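Verthorpe Stacking Cups and Tray

Item 246, plastic cups in mixed colors, sold with the tray

I've sold these cups longer than anything else in the shop, and I still reach for them first when my sister's kids come over. They're plain plastic tumblers, light enough for a three-year-old and wide enough at the rim that you can get a sponge all the way down without swearing at it. The sides taper, so they nest when you put them away. Push them together hard and they'll stick a bit (a quick twist sorts it out).

Colors come as they come! The usual batch has light blue, yellow, pink, a very pale green and gray, and I pack whatever the box gives me. If you want two of one color, put it in the order notes and I'll do my best. Raili Riihimäki wrote to ask for an all-yellow set for her playgroup and I managed it, but it took me until December, so please ask early.

The tray is the part people write to me about. It's a cream-colored rectangle with rounded corners and a raised rim, and there's a little cat drawn in thin gray lines near one corner. I'd have bought it for the cat alone. The rim is high enough to stop a cup sliding off when you carry the lot out to the porch, though I wouldn't go running with it. Five cups sit on it comfortably with the mouths up. You can squeeze on more if you don't mind them leaning on each other.

What people use them for: juice, mostly. Also paint water, beads, bath time, buttons, sorting games, seedlings (poke your own holes). Heikki Kuusisto keeps screws in his and says the pink one is for the screws he can't identify. I've got one by the kitchen sink that has held the same vegetable brush for years – it's the old Trudar version, a bit shorter, which we don't carry anymore.

Washing: warm water and dish soap. Top rack of the dishwasher is fine for the cups. I do the tray by hand, as I'd like to keep the cat. No microwave, please, for either one.

If you're doing sorting games, try the brown paper trick. Cover the table in kraft paper, run strips of blue painter's tape both ways until you've got squares, and let the kids move the cups from square to square. It doesn't have to be neat. Mine never is, and the tape peels up in creases wherever it crosses.

Tray and cups on the taped table: 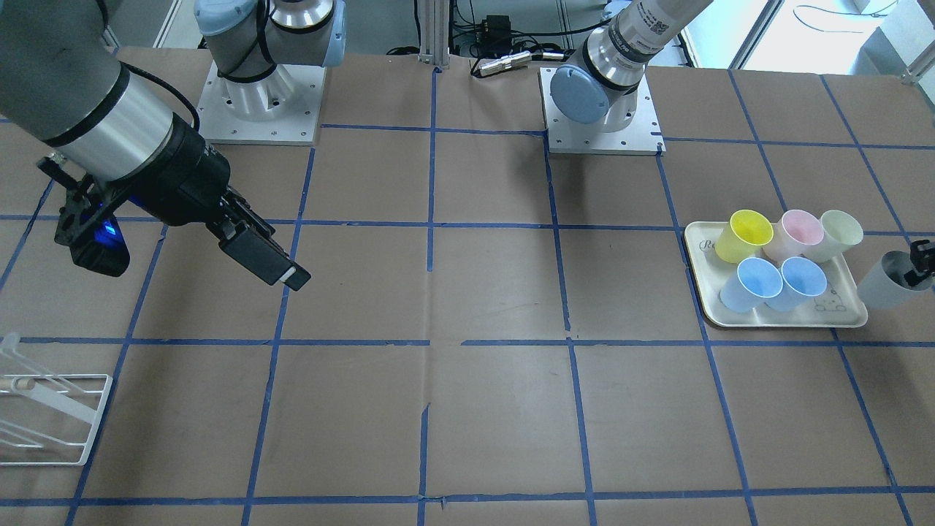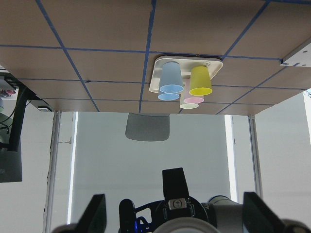

Orders go out from Burgate, and I ship up to 20 sets in one carton. Anything over that goes in a second box, so write first and I'll work out the postage for you. Spare trays are item 209. Spare cups I sell in packs of 2, any color, no item number, just ask. Seija Tikkanen answers the mail when I'm away and she knows the stock better than I do.

Page updated 12 Feb 2001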